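Sultville's secondhand timber man on floors, benches and patience

By Siiri Sproģis
November 1, 2022

Harish Nadar has been buying and selling salvaged timber in Sultville for 18 years, and he still answers the phone himself. His yard, Fosirel, takes boards out of houses, halls and shops before the demolition crews go in. I spent a morning with him to ask why so much good wood still ends up in landfill.
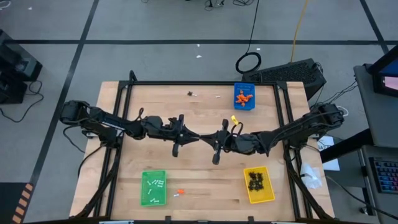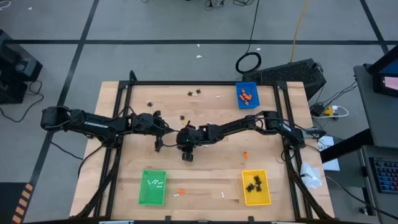 Nadar says most people who ring him want a table or a bench, and most of them begin by asking for the wrong thing. They have seen a slab in a magazine, one wide piece with the bark left on, and they want it for a kitchen. He tries to steer them towards something joined up from narrower lengths. A light tabletop with a butcher-block grain, like the one in the first photo, is closer to what he recommends for a surface that will get daily use. "A wide slab moves with the weather," he says. "You glue up narrow pieces and each one only moves a little bit. It's an old way of doing it and it works."

He came to the trade by accident. He was labouring for a builder named Magnusson, who was gutting a row of shops on the main street and had hired three skips for the rubbish. Nadar asked if he could take the floorboards home. Magnusson told him he could have whatever he could carry by the end of the shift.

"I filled the ute twice," he says. "I had no shed. My mother had hardwood stacked down the side of her house for 2 years and she let me know about it."

The first boards went to a couple restoring a cottage at Osov, half an hour up the road. They paid cash and told their neighbours. By the following November he had leased the yard he still uses.

The work itself is slow. Every board has to be checked for nails, first by eye and then with a metal detector, before it goes anywhere near a saw. A missed nail will ruin a planer blade. Nadar pays two people to do little else, and he says that is where customers misunderstand the price.

"They say, it's old wood, why does it cost more than new? I take them out the back and hand them the pinch bar. After one board they usually stop asking."

The yard now holds more than 2000 boards, sorted by species and length. Some species he can no longer buy new at any price. He keeps a few of the longest beams aside for people repairing old buildings and will not cut them down for shelves, even when the rent is due.

I asked him whether councils should make builders salvage timber. He is wary of the idea. A rule that forced every house to be stripped by hand would leave small builders waiting weeks for somebody like him to turn up, he says, and there are not many people like him around. He would settle for notice.

"Put it in the demolition permit that the yard gets a phone call. Give us three days before the machine goes in. If we don't come, fine, knock it down."

He has put this to the local council twice. The first time he got a letter thanking him for his interest. The second time an officer came out, looked over the stacks and took some notes, and he is waiting to hear back.

For people with old floorboards of their own, his advice is to leave them alone until they know what they have. Pull up a corner in a cupboard, he says, and look at the underside, where no one has put stain or varnish. He has seen good flooring covered with carpet for decades, and he has seen owners sand it so hard that the tongues showed through.

"If you're not sure, bring me an offcut," he says. "I'll tell you what it is. It doesn't cost anything."

Before I left, a man pulled in with a trailer of fence palings and asked what they were worth. Nadar turned one over, scraped it with his thumbnail and told him they would make decent garden edging. The man drove off with them still on the trailer, and Nadar went back to his stack.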